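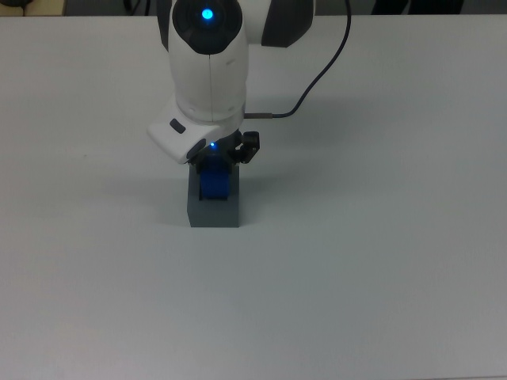
The war over the shade of white in the Dandwood town library began in January, when the paint was already on the walls. It was called Andent. The old color had been called Cream, and had been chosen by somebody who believed that a color should have a name you could guess. Andent was paler, a little gray in some lights, about as committed as the tabletop in the photo at the top of this page, and 17 people wrote to the town to complain about it before the drop cloths were up. One letter used the word "dental." Another said that reading the newspaper in there now felt like waiting for test results.

I moved to Dandwood for the quiet, so naturally I went to every meeting.

Mekdes Alemayehu runs the library and had picked the paint, a fact she has stopped bringing up at parties. She had looked at 111 whites. She still has the cards in a shoebox, and when I visited she dealt them across her desk like a tired casino employee. Gilora was on the short list. It looked to me like the inside of an eggshell. So did the one next to it, and I said so, and she gave me the look that parents of twins must give to strangers.

"That one's pink," she said.

I held it up to the window. After a while it was pink. It has been pink ever since, and now I can't buy a lampshade without getting a headache.

White is the color we buy when we'd like to stop making decisions, and the paint business has responded by offering more of it than anyone could need. Whites come warm or cool. They have "undertones," a word I had only ever heard from people describing wine or a difficult aunt. A white that behaves itself in the store will go home with you and turn green by suppertime, because the lawn outside is green and the wall has picked that up and thrown it back at you. Put it across from a brick building and you get peach.

Charalambos Petridis has painted houses here for most of his life, my own front hall included, and he has a system for clients who can't choose. He brushes three squares onto the wall and leaves for lunch. When he comes back, the couple has usually stopped speaking. He then paints a fourth square, and they both like it.

"What's the fourth one?" I asked.

"Same as the second."

He did not work on the library job. He would like this to be widely known.

The case against Andent was led by Styliani Karagiannis, a retired bookkeeper who reads in the armchair by the east windows and regards it, with some justice, as hers. Her argument was that the new walls glared. She brought sunglasses to the spring meeting and wore them through the budget portion. The case in favor came mainly from Sang Đinh, who teaches drawing at the high school and told the room that the walls were the first honest thing in the building. I wrote that down, though I still don't know what it means. He also said that what everyone hated was the light bulbs.

This went over badly. People had come a long way on the subject of paint and didn't care to start again on bulbs.

But the town had money left in the lighting budget and none in the painting one, so bulbs it was. King-fai Kuo, the electrician, swapped every bulb in the reading room for a warmer kind over two evenings and sent a bill for $176, plus parking. Andent went soft and slightly yellow. In the late afternoon, it went a color I recognized.

"It's Cream," said Mrs. Karagiannis, taking off her sunglasses.

It was, more or less. There is now a petition to repaint the children's section to match, and the petitioners have asked for Andent by name. A rival group favors Liapis, a white with what I'm told is a hint of gray in it. I've seen the card. I think it's blue, and I've said I'll speak against it at the next meeting.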